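Mesa de ayuda de Mimine
Tique 3695
Asunto: Los comunicados de condena salen con la fecha y el país cambiados en el boletín por correo
Categoría: Alertas de libertad de prensa / Boletines
Prioridad: alta
Estado: resuelto

Mensaje inicial (redacción del observatorio Standley)

Buenos días, y perdonad de antemano porque esto va a ser un poco largo, pero prefiero contarlo todo de una vez y que no tengáis que ir pidiéndome las cosas con cuentagotas.

Llevamos desde noviembre publicando con Mimine nuestras alertas sobre agresiones a periodistas y los comunicados de condena que nos mandan las asociaciones de la región. En la web todo se ve como debe: el nombre del medio, la localidad, el país, la fecha de los hechos y debajo la fecha del comunicado. El problema viene con el boletín. Los suscriptores lo reciben el lunes a primera hora y en el último, en varias fichas, la fecha del comunicado aparecía en el sitio de la fecha de los hechos. Ya os podéis imaginar el disgusto, sobre todo en un caso de amenazas a una emisora comunitaria en el que la diferencia era de semanas y parecía que todo el mundo había reaccionado el mismo día.

Además hay otra cosa que al principio pensé que era un despiste mío (y lo sigo pensando a ratos): en algunas fichas el país que sale es el de la organización que firma el comunicado y el del medio agredido no aparece por ninguna parte. Nos escribió una lectora muy amable para avisarnos, y después otra bastante menos amable, con toda la razón.

Lo que ya he probado:
He vuelto a guardar las fichas una por una. En la web siguen bien y en la vista previa del boletín siguen mal.
He vaciado la caché desde el panel.
He mandado una prueba a mi propio correo y a otro de fuera, y en los dos sale igual.
He cambiado la plantilla por la que viene de serie. Con esa el país sale bien, pero la fecha no.

Si necesitáis acceso al panel, decídmelo y os creo un usuario. ¡Muchísimas gracias por la paciencia!

Respuesta de soporte

Hola, y gracias por escribirlo con tanto detalle, que así da gusto. Sentimos mucho el mal rato con las lectoras; en este tipo de información una fecha cambiada pesa lo suyo y lo tratamos como prioridad alta desde ya.

Por lo que nos cuentas parecen dos fallos distintos que han coincidido en el mismo envío. El del país desaparece con la plantilla de serie, así que casi seguro vive en la vuestra. El de la fecha no depende de la plantilla y tenemos que mirarlo nosotros. ¿Nos podrías decir dos cosas? La primera, si las fichas afectadas se crearon a mano o entraron por el importador. La segunda, si vuestra plantilla la hicisteis en la casa o venía del paquete de Derenberg, porque en ese paquete hay una etiqueta antigua que ya nos ha dado algún susto.

Mientras tanto te recomendamos pausar el envío automático: Boletines, Programación, Pausar. No se pierde ningún suscriptor ni se borra la cola, palabra.

Redacción del observatorio Standley

¡Hola de nuevo! Pausado queda, y qué tranquilidad.

La plantilla es la de Derenberg, con los colores nuestros y el pie cambiado. Yo no toqué más que eso, aunque antes de mí pasó por varias manos y no pondría la mía en el fuego. En cuanto a las fichas, he ido mirando y todas las que salen mal entraron por el importador, desde la hoja de cálculo que nos pasa la fundación Van Wyk. Las que tecleé yo a mano están perfectas. El archivo de ese envío traía 28 fichas.

Por si ayuda: en la hoja de Van Wyk hay una columna que se llama «fecha» a secas y otra que se llama «fecha_hechos». La primera es la del comunicado. Siempre ha sido así y hasta ahora no había dado guerra, o no nos habíamos enterado, que también puede ser.

Respuesta de soporte

Con esto ya lo tenemos bastante acorralado. Te explicamos.

Fecha. El importador reconoce las columnas por el nombre. Cuando encuentra una que se llama «fecha» la guarda como fecha principal, y la web y el boletín no leen el mismo campo: la web coge la fecha de los hechos y el boletín la principal. En las fichas hechas a mano los dos campos se rellenan a la vez, y por eso esas te salen bien. En las importadas cada uno lleva lo suyo. Es un comportamiento nuestro y lo vamos a corregir, porque no hay manera de que tú lo adivines desde el panel.

País. La etiqueta vieja de la plantilla de Derenberg pide el país «del autor», y en un comunicado el autor es quien firma. Hay que sustituirla por la del país del medio.

Pasos para dejarlo arreglado hoy:
1. Entra en Boletines, Plantillas, y abre la vuestra en modo código.
2. Busca pais_autor y cámbialo por pais_medio. Aparece en la cabecera de la ficha y otra vez en el resumen del pie.
3. Guarda y cierra la pestaña antes de abrir la vista previa (si no, te enseña la versión anterior).
4. En Importador, Correspondencias, asigna «fecha» a Fecha del comunicado y «fecha_hechos» a Fecha principal.
5. Vuelve a pasar el archivo de Van Wyk con la casilla «actualizar existentes» marcada. Sin esa casilla te duplicará las fichas, y deshacerlo es un engorro.

El importador admite 40 filas por tanda, de modo que el archivo te cabe entero.

Redacción del observatorio Standley

Bueno, pues ya está hecho, con un pequeño tropiezo que os cuento por si le pasa a alguien más. Hice los pasos en orden y el país se arregló a la primera. Con la fecha, en cambio, me quedaron 7 fichas igual que antes. Estuve un buen rato dándole vueltas, me hice un café, volví, y al final vi que en esas la celda de la hoja tenía un espacio delante de la fecha. Lo quité, volví a pasar el archivo y ahora salen todas como en la web.

He escrito a Van Wyk para que lo tengan en cuenta y he preparado una nota de rectificación para el próximo boletín, con las fechas buenas de cada caso. ¿Puedo reactivar ya la programación o espero a que subáis la corrección?

Respuesta de soporte

¡Qué buena noticia! Y qué buen ojo con el espacio; lo añadimos a la corrección para que el importador lo limpie solo. Puedes reactivar el envío cuando quieras, las correspondencias que has guardado se respetan. Te pedimos únicamente que mandes antes una prueba a tu correo, con la nota de rectificación ya puesta.

Dejamos el tique como resuelto. Si contestas a este mismo hilo se vuelve a abrir y nos llega a los mismos.

Archivos del tique

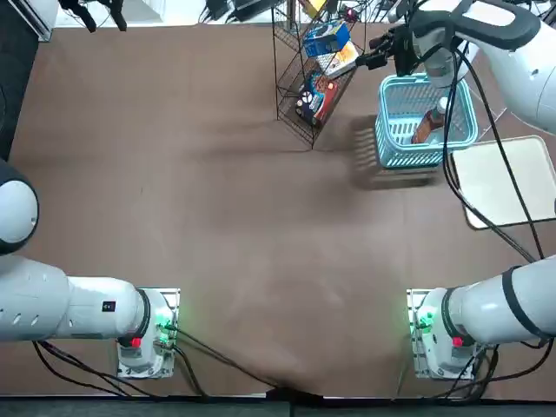
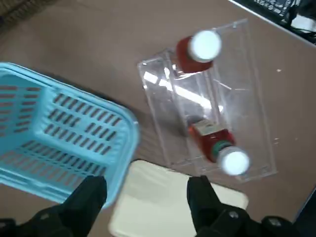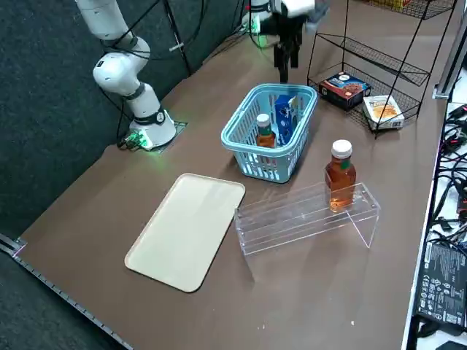
Primera imagen: los dos brazos blancos sobre la mesa. Segunda y tercera: la cesta azul claro.

Tiques relacionados: Columnas del importador / Etiquetas antiguas en plantillas Derenberg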